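1/ Right, final thoughts before Jurham v Rellomeck tonight, and bear with me because I do go on a bit. I've got Jurham to win by a single goal - odds are short, but Okafor has been lovely to watch all June.

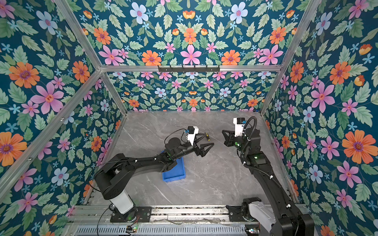
Two black arms, floral wallpaper.

2/ Rellomeck's trouble is away from home. They've won 2 of their last 19 on the road, and Nkosi is carrying a knock, bless him. If Mathebula starts up front instead I'd think again, though not for very long!

3/ There'll be 4,000 in if the rain holds off, and that little ground gets wonderfully noisy.

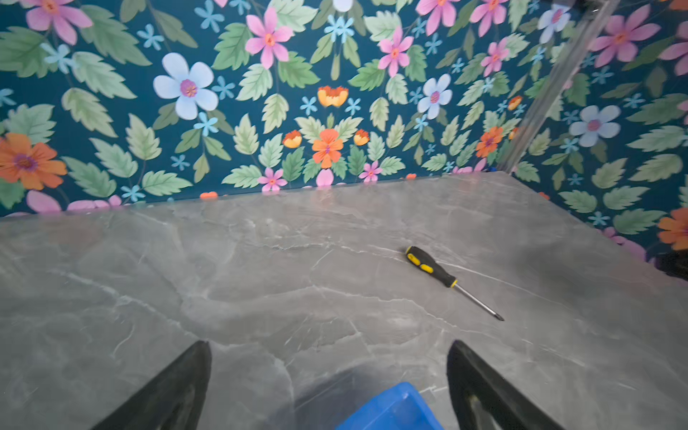
4/ Score prediction: Jurham 2, Rellomeck 1. Okafor to score first, and I'd fancy a late one from a corner as well. Kick-off is half seven - do tell me your own scores before then, I love reading them all.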